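About Morkside Cooking School

Morkside is a small cooking school on the second floor of the old Fleltlow building. We teach home cooks. Most of our students have never worked in a restaurant and don't plan to. They want to get dinner on the table, use up what is in the fridge, and make a few things well enough to serve to company.

The school was started by Yến Dương and Yaroslav Fedoruk, who met while working the same lunch shift at a hotel kitchen. Yến taught knife skills to new hires and found she liked it more than the cooking. Yaroslav baked bread. They began with two evening classes, one in soups and one in rye and wheat loaves, and both are still on the schedule.

What we teach

Classes are grouped by skill, and you can take them in any order. Knife work, stocks and soups, rice and noodles, bread, roasting, and preserving run all year. Canning and pickling classes move to mornings in July, when the markets are full and the building gets warm by afternoon.

A regular class lasts nearly 5 hours with the meal included. You cook for the first part, sit down and eat, and then clean your own station. Cleaning is part of the class. We supply aprons, knives, towels, and all ingredients. Please wear closed shoes and tie back long hair.

Our kitchens

We have two teaching kitchens. The larger one has gas ranges and a long table where everyone eats. The smaller one is set up more like a kitchen at home, with white counters veined in gray and a green and gray tile backsplash. Wooden cutting boards are used for vegetables and bread. Raw meat and fish are handled on separate plastic boards that go through the dishwasher after every class.

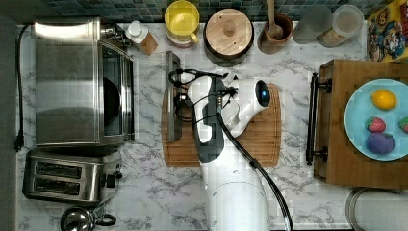

Who teaches here

Yến Dương – knife skills, stocks, noodles. She also plans the schedule.

Yaroslav Fedoruk – bread and pastry. His rye starter came from his aunt, and students may take a jar home.

Tươi Phan – pickling, preserving, and the vegetable classes. She took her first class here as a student and joined the staff after running our summer market stall.

Diệp Tăng – roasting, braising, and the Saturday-style big breakfast class, which is held on different days depending on the month.

Trí Âu runs the office, answers the phone, and orders the food. If you have an allergy, tell Trí when you book so the recipes can be changed ahead of time.

Visiting and booking

The entrance is on Bravberg Street, number 476, next to the Kettunen hardware store. Ring the lower bell and come up the stairs or take the elevator at the back. The office is open from 10 a.m. until the evening class begins.

You can move a booking to another class up to the morning before. Gift cards don't expire and can be used for any class or for knives and aprons from the shelf by the front desk.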